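**Toltus open day in May, anyone else go?**

**fatos_st**
Back from the Toltus open day. Quick notes before I forget. Got there at 9, parking already a mess, signed in, badge, safety talk (long). Then they split us into groups of 11 and you went station to station. Coffee good. The Zullerard palletizer was down so skip that part, they showed a video instead.

The pick and place table was the best bit for me. One arm, white booth, one plate, fake food. Job is get the waffle to the plate. Sounds like nothing. I stood there for 40 minutes and missed the conveyor tour.

**mirsad_b**
Went in the afternoon group. Same table, different opinion. It's a waffle. One waffle. My line does mixed trays all shift and half the stuff squashes. Show me a real pastry with real cream and I'll get excited.

**fatos_st**
ok but look at the shape of it. wedge, point at the bottom, cream and fruit on top. Nothing flat to grab. It had it by the sides and upright. I've seen paid installs drop a plain box.

**mirsad_b**
It's a replica. Hard as a rock I bet. Try the same squeeze on a real one and you have crumbs.

**doina**
Did either of you ask about grip force? I wanted to go but got stuck at work. We're looking at Kravets for a dessert line and their sales guy just says "gentle" over and over. Need a number.

**fatos_st**
Asked. Guy at the table (Erhan Gökçe, nice, very patient) said they hadn't tuned force for real food yet, that's next. So no number, sorry. He did say the long skinny fingers are printed in house and they swap them a lot.

**mirsad_b**
So they haven't done the hard part. Thats my point.

**teo_omerovic**
Mirsad come on, it's an open day not a factory acceptance test. I was in the morning group too. I liked that they didn't hide the slow parts. Last year at the Nolo day everything was on a loop behind glass and you couldn't ask anything.

I do agree about the plate though. Same plate every time I looked, same sort of spot. Would've liked somebody to shove it across the table and see.

**mirsad_b**
Nolo was worse, yes. I'll give them that.

**doina**
Teo, how was the lighting in the booth? We have windows on two sides and our cameras hate it after 3 pm.

**teo_omerovic**
Very even, soft. White walls, white table. Nothing like your place lol. I asked if it runs outside the booth and got "we're working on it". Take that how you want.

**doina**
Hm. Ok. So Kravets says gentle and Toltus says working on it.

**fatos_st**
Email Erhan, he was handing out cards and said he'd take sample products from visitors. Send him one of your real tarts. I'd pay to see that. Will dm you the address

**mirsad_b**
If he takes samples I'm sending the custard ones. Lets see.

**doina**
Pics please, if anyone has them? Mainly want the fingers, and how much room there is around the plate.

**fatos_st**
Got four, posting them all. No idea what order they go in, sorry
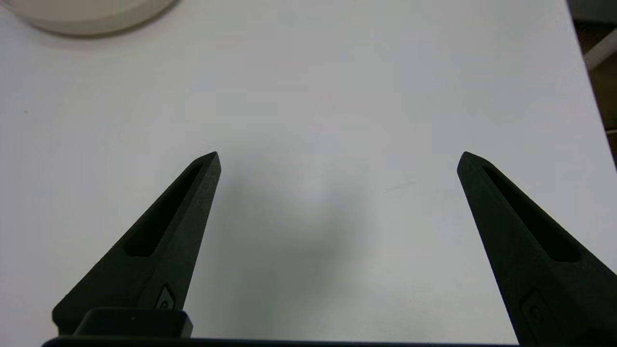
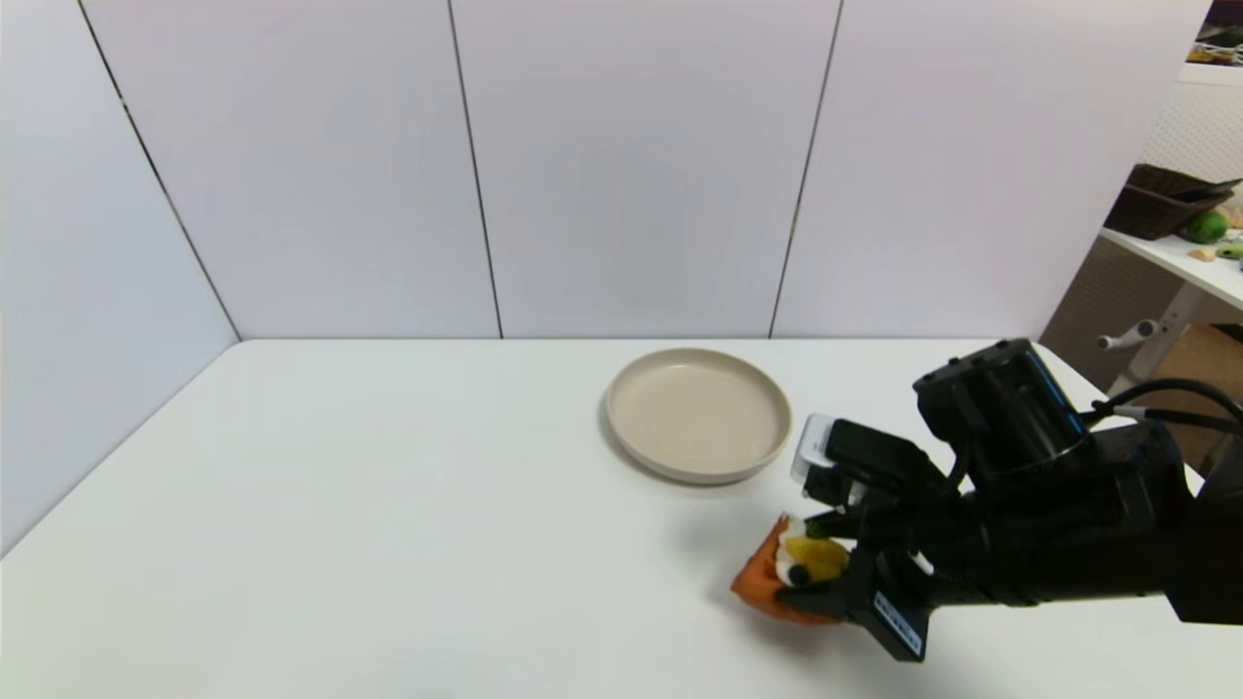
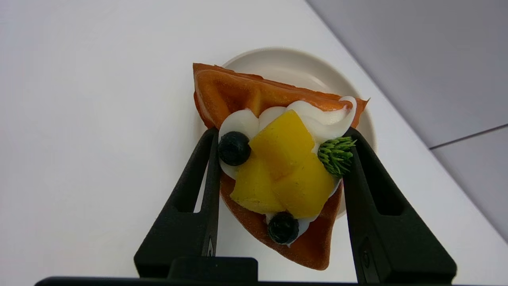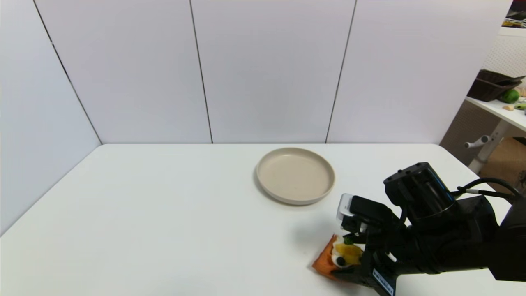 *Toltus open day, pick and place table. First one is the fingers open, third is the waffle close up.*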